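Section 4. Setting Up the Cell for a Memory Swap

Before you let the arm anywhere near a customer's computer, give yourself a quiet half hour with this section and a cup of something warm (kept well away from the table, please). Most of the calls we get at Lonasstead come from people who were in a hurry at step 2, and we'd much sooner hear from you about nicer things!

4.1 Placing the case and teaching the approach

1. Shut the computer down, unplug it from the wall, and take off the side panel. Lay the case on its side on the slotted table with the open side facing up, and give it a gentle push at each corner. If it rocks, shim it before you go on.

2. Set the parts holder beside the case, close enough that the arm can reach both without a long swing. Drives and cards stand upright in the slots, and a processor goes in the shallow pocket, flat.

3. Switch the controller to Teach and bring the speed down. Jog the arm over the case until the gripper is above the memory slots, then lower it a little at a time. Check your height from the side of the table as well as on the wrist camera view, and take as long as you like over it.
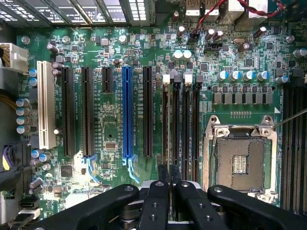
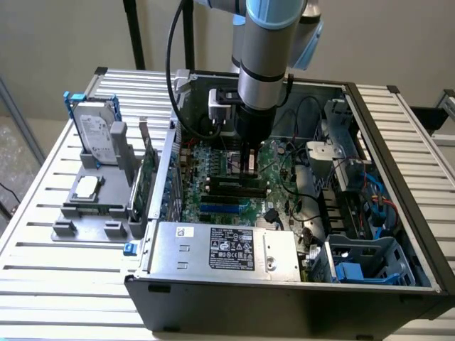

4. When you're happy with the position, save it as MEM_APPROACH. Raise the arm straight up, bring it back down on the saved point, and look again. Every model of computer needs its own saved point, even when two boards look like twins.

CAUTION: Keep the fingers and the gripper body clear of an open processor socket. The contacts inside are very fine and they do not bend back.

Note: Bright overhead light can wash out part of the wrist camera view. Turn the lamp or dim it until you can make out the slots and their latches clearly.

4.2 Looking after the gripper

Wipe the fingers with a dry lint-free cloth at the end of each day, and check the bolts on the gripper arms while you're down there. Every 3,000 cycles, run the Goka calibration routine from the Service menu and write the result in the cell log. A score of 90 or better is fine. If you get 89 or lower, clean the fingers once more and repeat the routine before calling us.

Section revised 18 Dec 2020 by Sabina Kolář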